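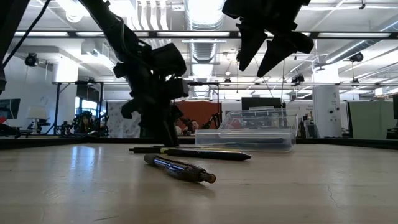

Nodthorpe Letter Writing Season Opens With Record Sign-Up

NODTHORPE, 24 May 2021 - The Nodthorpe Letter Exchange opens its second season this week, and 2,523 people have already signed up to write to someone they've never met! That is more than the whole of last year, and sign-up stays open through the summer.

The idea is simple. Each writer is matched with a partner in the sister town of Gosell and sends one handwritten letter a month. Letters can be any length, in any kind of ink, on any paper (the backs of old maps were very popular last time). Stamps are covered for anyone under 18, thanks to a grant from the Rathjen Fund.

"I got a four-page letter about beekeeping and read it twice before I took my coat off," said Leonardo Sorrentino, who started the exchange. "My partner and I still write, and I now know far too much about queen bees."

New this year are free handwriting evenings at the Vastier Reading Room, led by calligrapher Prodromos Katsaros. Each one runs 45 minutes and is open to all ages - left-handers very welcome. Pens and paper are provided.

In September, 201 letters will go on show at the Reading Room, all shared with their writers' permission.

To join, pick up a form at the Reading Room desk or at any Nodthorpe branch library.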